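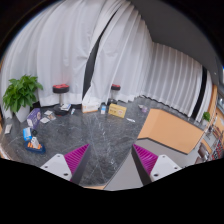 SKARNARD, April - Panagiotou, the automation software company, today released Tididness 2, the second major version of its perception and planning software for picking small packaged goods with two-finger grippers. The release is available to all current license holders and adds a new scene model, a revised grasp planner and a set of tools for reviewing recorded handling work.

Tididness is used by integrators who build sorting, restocking and packing cells. Earlier versions expected goods to arrive in a bin or on a belt, with a plain background and even lighting. Customers asked for a version that could be set up against ordinary surfaces, where reflections, patterned stone and nearby furnishings often confuse object detection.

"Our customers do not work in front of a blank wall," said Chrysoula Stefanou, head of product at Panagiotou. "They work in shops, stock rooms and display areas. We wanted the software to learn from places like those from the first day of a project." 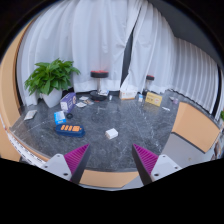 The scene model in Tididness 2 builds its map of a work surface from wide-angle video recorded at the gripper. It separates the surface from the objects on it and assigns each object a working outline, which is updated as the view changes. Surface markings are handled in a separate step. On a glossy, veined tabletop, for instance, the pale lines and scuffs are assigned to the surface layer, while a small white box standing clear of its neighbors is passed to the planner as a candidate for grasping. Flat packets are placed in a class of their own, and users may set different approach rules for them.

The revised grasp planner ranks approaches by the free space available to each finger as well as by the shape of the object. Where two approaches receive similar scores, the planner keeps both and makes its choice late in the movement, when the closer view is available. Integrators can limit this behavior or turn it off in the cell settings.

Panagiotou developed the release with Gravgate, which supplies handling systems to regional retailers. During the test period, the two companies recorded 222 handling sessions and used them to adjust the planner's default settings. Setup of a new work surface took roughly 80 minutes in these trials, including camera calibration and a first review of the object outlines.

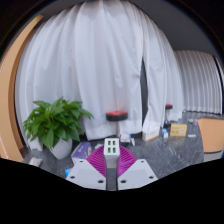 *A white block with four square openings in its face, held between ribbed gripper fingers.*

The new review tool allows engineers to step through a recording and compare the planner's preferred grasp with the one shown on video. Notes can be attached to a single moment or to a full session and exported with the project. Recordings made in the previous version can be opened without conversion, although their outlines must be generated again before they can be used for planning.

"The review tool has changed how our engineers talk to one another," said Setsuko Yokoyama, director of systems integration at Gravgate. "They can look at the same moment, see what the planner preferred and correct the settings before anything is installed at the customer's site."

Tididness 2 is offered under the same license terms as the previous version. Customers with an active support agreement may download it from their account page, together with the updated manual and migration notes. Support for the previous version will continue, but new features will be added to Tididness 2 only.

**About Panagiotou**

Panagiotou develops perception, planning and tooling software for automated handling. The company is based in Skarnard and works with system integrators in retail and light logistics.

**Press contact**

Panagiotou Press Office, Skarnard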